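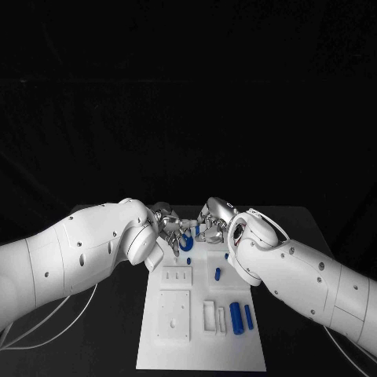
Return and kicking programme: progress report, September

Prepared for the Gustero fund by Sekau Football Club

1. Work done

The squad logged 689 kick returns in the period, all on the Skoltavau practice field. Each return was timed from the catch to first contact. Two returners now share the duty, and both are cleared for league play. Coverage drills were moved to the end of each session after the kickers reported tired legs.

2. Kicking

The longest field goal made in practice was 54 yards. Attempts from beyond that distance have been stopped until the new holder has settled. Snap timing is still uneven on wet days and remains the main open item.

3. Spending

Practice balls and field hire are within budget. The grant line for travel is 20 per cent unspent and we ask to carry it over to the away fixtures.

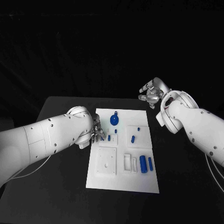 Hsieh, replying to the draft, asked that the carried sum go on a second set of kicking nets instead, as the present set is shared with the youth side. We have no objection and will price the nets before the next report.

4. Next period

Punt returns, onside recovery, snap timing.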